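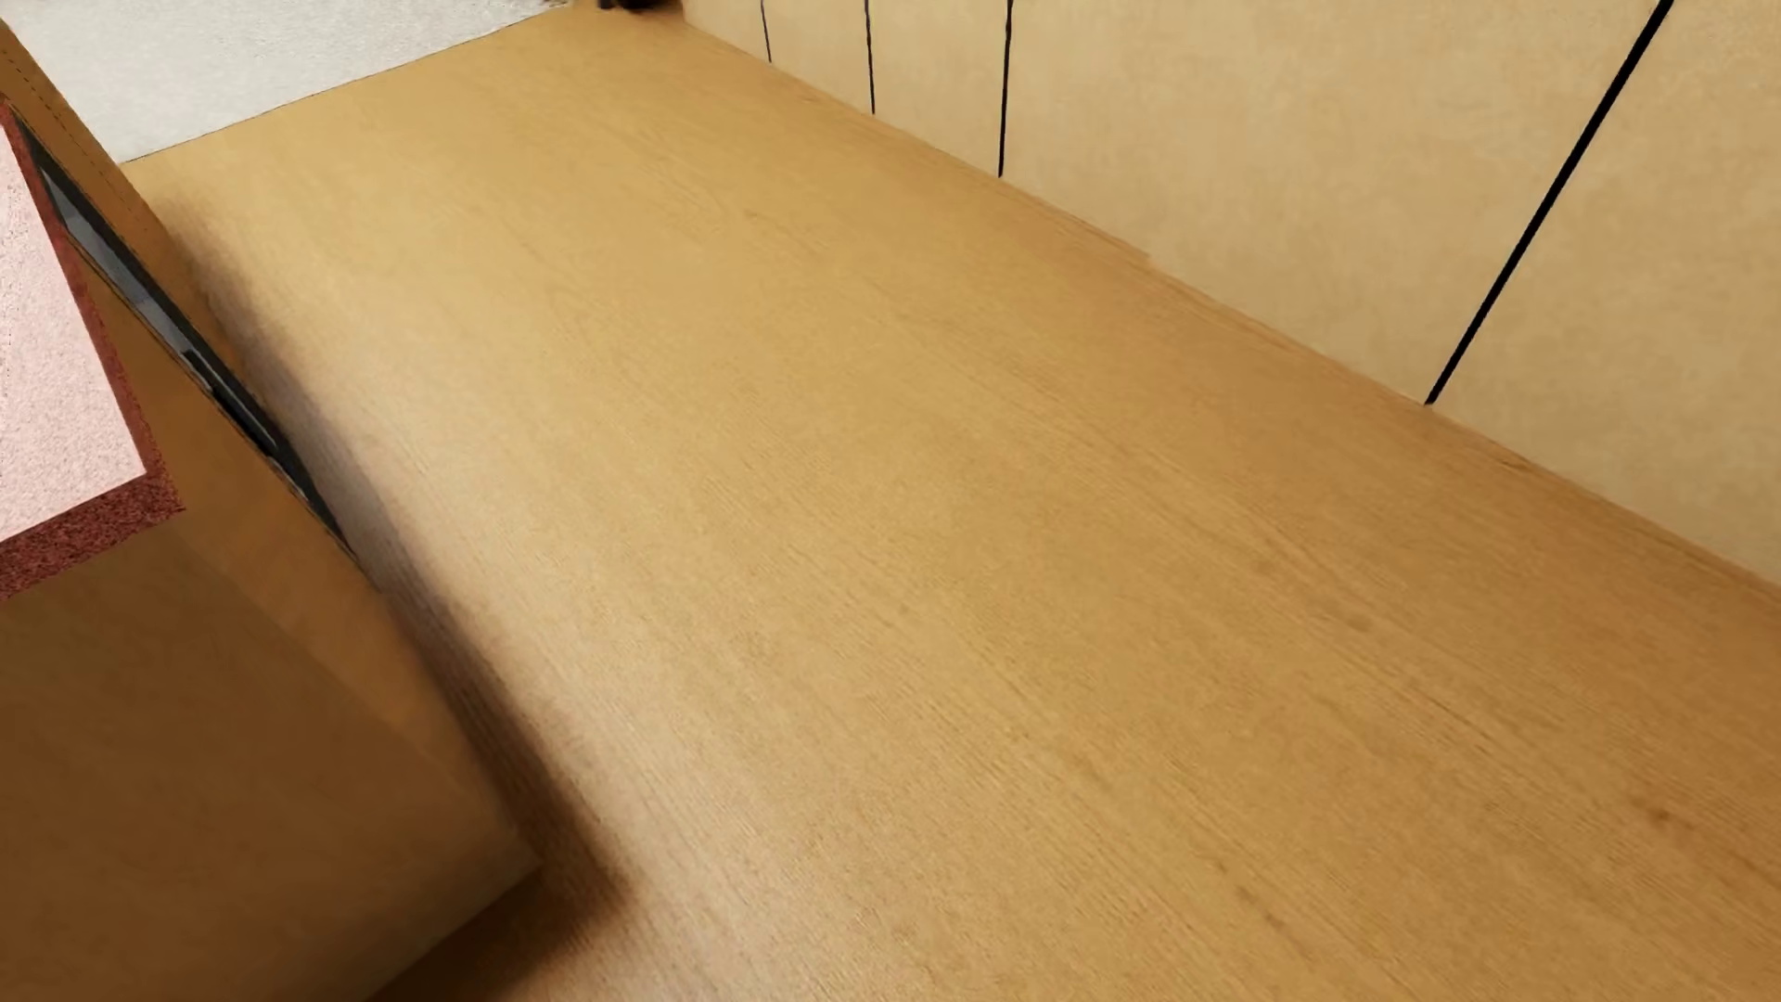 Demonstration data review, 30/12/2021
Present: Cathal Nic Aodha (chair), Fiachra Costello (minutes)

1. Minutes of the October meeting
Agreed, with one correction: the Kokholm episodes were recorded at the old step rate.

2. Episode count
FC reported 2,877 episodes in the kitchen set, of which 2,786 pass the automatic check. CN asked what the check looks for. FC said file length and missing joint values. CN noted that this tells us the files are whole and says nothing about whether the robot did anything worth copying. Not resolved.
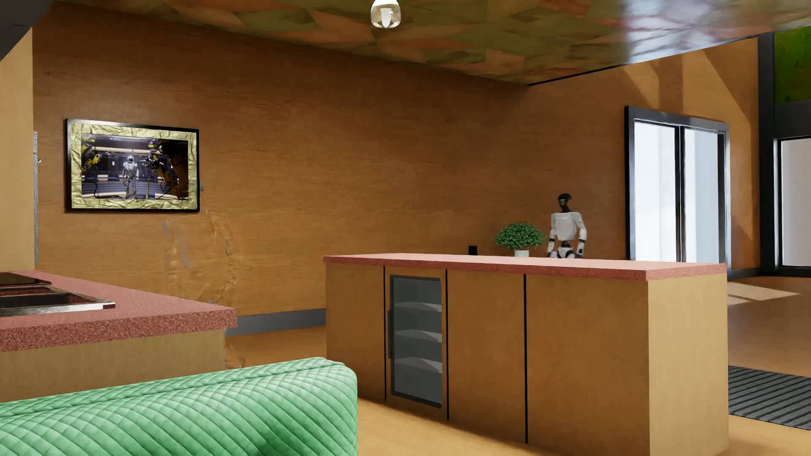

3. Variety
The Grurkon generator changes surfaces and lighting between episodes. FC thinks this will help the policy cope with real kitchens. CN doubts it – a new worktop colour is not a new task, and up to 600 episodes may share nearly the same walking path. FC to pull 22 at random and watch them all through.

4. Hudwood request
Hudwood want the set early. CN against until item 3 is done. FC would send a part set with a warning attached. CN's view is that warnings get lost. Held over.

5. Labels
Ekström's task labels still mix "go to" and "reach". FC to write one page of rules before any more recording.

6. Any other business
CN asked again for a baseline trained on half the data. No one has started it. FC to start it.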